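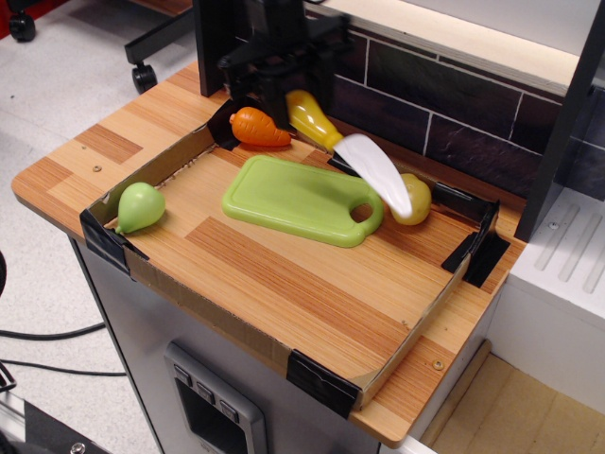
Two weeks with the Walleck arm kit

I've been promising this post since before the summer got away from me, and several of you have written to ask whether I ever got the thing out of its boxes. I did! It took me most of an evening and a pot of coffee, and then a second evening because I had put the base plate on backwards, but the Walleck is up and running and I have now had 14 days of living with it. So here goes, and get comfortable, because I have never written a short review in my life.

For those who are new to the blog, the Walleck is a small arm with a two-finger gripper, sold as a kit for people who want to try teaching a robot by showing it what to do. You steer it yourself through a task, over and over, the software keeps all your tries, and then you let it learn from them. Mine came through Bellis, who also sell the bench mounts and spare finger pads. Full price is a little under what I paid for my first car, so I won't pretend this is an impulse buy.

Putting it together

The manual is good in the middle and thin at both ends. The joints go together in order, the screws are bagged by step (bless whoever decided that), and the wiring is keyed so you can't really plug it in wrong. What it doesn't tell you is how heavy the base wants to be. I clamped mine to a little side table at first and the whole table took a walk across the floor the first time the arm swung out. My friend Consuelo Tapia came over, looked at it for ten seconds and told me to bolt it to something made of metal. I did, and it has behaved ever since.

Leave yourself more cable room than you think you need. I re-ran mine twice.

The kitchen

I wanted a task that was a bit more fun than stacking blocks, so I went with a toy kitchen and play food. The knife is my favorite piece of the whole lot. It has a fat yellow handle, and you would think a fat handle would be the easy part, but it's round and it rolls, and if the fingers close a touch off center the blade swings out to one side like a weather vane. I spent a whole night on nothing but picking up that knife. The pear is nearly as bad. The carrot is a sweetheart, it has ridges and the pads grip it nicely.

The best thing I did was the cardboard tray. It has low sides, and I used black tape to hold it down at the corners, and I can't recommend this enough if you are going to try food shapes. Before the tray I was on my hands and knees after every third try, fishing a lemon out from under something. With the tray, whatever the gripper drops mostly stays put and you can just go again. It cost me nothing and it made more difference than the upgraded finger pads did (sorry, Bellis).

I have the green cutting board in the middle, and the long-term plan is for the arm to put a piece of food on the board and then bring the knife over to it. We are not there yet. We are very much at the stage of getting the right thing up in the air.

How it handles

Steering is smooth, smoother than I expected at this price. The arm follows your hand with a tiny lag that you stop noticing after an hour or so. The grip has a soft setting and a firm setting and I wish there were something in between, as soft lets the knife turn and firm will shoot a round fruit right out of the fingers – I found that out with the volume of my yelp, according to my sister Azucena.

The shoulder gets warm after a long session. Not worrying, but I give it a break when I go make tea.

The software

Here is where I have my grumbles. The free plan stores up to 3,000 tries, and as of tonight I have used 2,791 of them, so I am going to hit the wall very soon. I knew the limit was there when I signed up, but I didn't expect to get near it in two weeks. (In my defense, they are very short tries, and I had help from two nephews who would not go home.) The paid plan is called Wanura, and I haven't decided on it. You can delete old tries to make space, but only one at a time, and there is no undo.

I wrote to support about that and got a kind reply from a Soledad Beltrán, who said bulk delete is on the list for October. I'll let you know.

Would I buy it again?

Yes, with the heavier mount added to the cart from the start. If you already own the older Ikness arm I would hold off, the reach is about the same and your pads will fit either one. If this would be your first arm, I think you'd have a lovely time with it.

Next post will be the carrot and the cutting board, if I can get both to cooperate. Abundio, I still have your hex keys, come by whenever you like.

Zyanya
8/9/20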